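Subject: Re: [block-sorters] Bin liners and block storage, again
From: Nii Gyamfi
To: block-sorters list

On Thursday, Boonchu wrote:

> We are still using the flat plastic totes for the rectangular blocks and
> they are a nuisance. The blocks slide into a corner and stay there, and
> whoever is picking has to reach down a straight wall to get the last few.
> Someone here said the Nivville group had gone over to bins with sloping
> sides and a metal floor. Is it worth the change? And does anyone have a
> fix for the white panels getting chewed up? Ours look terrible after one
> season and I don't want to buy another set if they all do that.
>
> Also, do you keep the colors apart or mix them?

Boonchu,

Yes, we changed over in October and I would do it again, with some reservations.

The sloping sides are the main gain. A block that lands on the wall tends to come down to the floor by itself, and there is more room to get at it from above. We still get one that settles close to a wall now and then, but it is easier to deal with than in the straight totes. We used to lose a lot of time to that and I don't hear complaints about it anymore.

The metal floor is a mixed thing. It does not dent from the blocks and it cleans up with a damp rag. It scuffs quickly, though, and it stays scuffed. I spent an afternoon on one with a polishing pad and got it shiny again, and a week later it was back to where it had been. I don't bother now. The other trouble is glare. If you have a strip light straight overhead you get bright patches on the floor, and the dark green blocks are harder to judge against it than the red ones. We moved the table 20 inches toward the wall and that took care of most of it. A matte floor might be better, but I have not tried one.

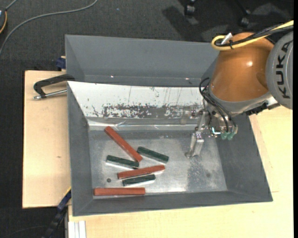

On mixing colors, we mix them. The long ones are red and the short ones are green, so the color tells you the length before you pick anything up, and there is no reason to give each its own bin. We did keep them apart for the first month, and all it got us was two bins to carry and a lid that never matched. When a set is finished we count it back into its box by color. Our full stock is 1114 blocks, counting the spares, and we have lost very few.

As for how many to put in at once, I would go low. People like to tip the whole box in because it looks busy, but then the blocks stack and bridge and you are digging. A handful spread over the floor is better practice for new people. Once they are used to it you can add more. We stop at 72 in one bin, and that is already crowded.

Now the white panels. I don't have a fix, only some things to pass on. Ours wear the same way yours do. The upper part stays fairly clean apart from fine scratches, and the lower part is where the white goes, in patches, until you see gray. I tried two coats of appliance paint on one of them. It looked good and then chipped in bigger pieces than the original finish did, so now there are flakes to pick out of the bin. I would not do that again.

What I would do is leave them alone until they get rough enough to catch on a block, and then turn the panel end for end if your bins allow it. You get a second life out of it that way. Mallovetti in our group wants to cover the lower half with clear tape. My worry is that the edge will lift and wrinkle, and then you have something else to replace. He is going to try it on one bin and report back to the list.

On cost, the bins came from Tuvach and we paid 50 dollars each, used. Check the corners before you pay. One of ours had a hairline crack along the bottom that I did not find until I got it home — they took it back, but I had to drive it over myself.

One more thing you did not ask. Put the bin on a wooden table if you have the choice. We had ours on a steel bench at first and it crept a little every time someone leaned on the rim. On the wood it stays where you set it. If yours still moves, a strip of shelf liner under the front edge is enough.

If you want the outside measurements before you order, write to me off list and I will get the tape out. They are wider at the top than you would expect, and two of them did not fit side by side on our old shelf.

Nii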